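Building Construction and the City
Unit 5: Reading a Site Before Adaptive Reuse
Instructor: Margareta Zamfir
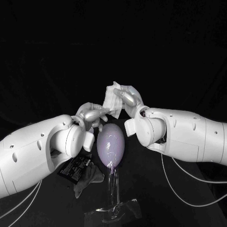 The previous unit dealt with new construction on vacant lots. This unit turns to existing buildings that are given a new use, and to the records a design team must gather before any drawing is made. Students should have read the first two chapters of the course reader.

1. Existing structure
The team first establishes how loads travel to the ground. In older warehouses the outer walls are often load-bearing masonry, while the floors rest on timber or cast-iron columns. Original drawings are useful but seldom match the building in every respect. Later owners cut stairs, close windows and add tanks to the roof – often without a permit.

2. Case: the Skastum warehouse
The Skastum warehouse was converted to 78 apartments by the developer Hindance, with Godelieve Leemans as lead architect. The survey recorded 927 separate defects, most of them cracked lintels and failed mortar joints. Floor levels differed by up to 8 inches between the east and west bays. Leemans kept the slope in the public corridors and leveled the apartments with a light raised floor. Students should note the effect of this choice on door thresholds and accessible routes.

3. Zoning and use
A change from storage to housing normally triggers a review of light, air, exits and parking. Where the existing building is larger than current rules allow, the extra floor area may be kept under certain conditions. Demolishing part of the structure can forfeit that right. See the notes by Emrys Rowlands in the reader.

4. Terms to know
Bearing wall; party wall; setback; nonconforming building; change of occupancy; fire separation.

Assignment
Select one converted building within the city limits and prepare a section drawing with a two-page report. Identify which parts of the structure were retained and which were replaced. Reports are due at the last meeting in January and should be submitted to Cosmin Filip.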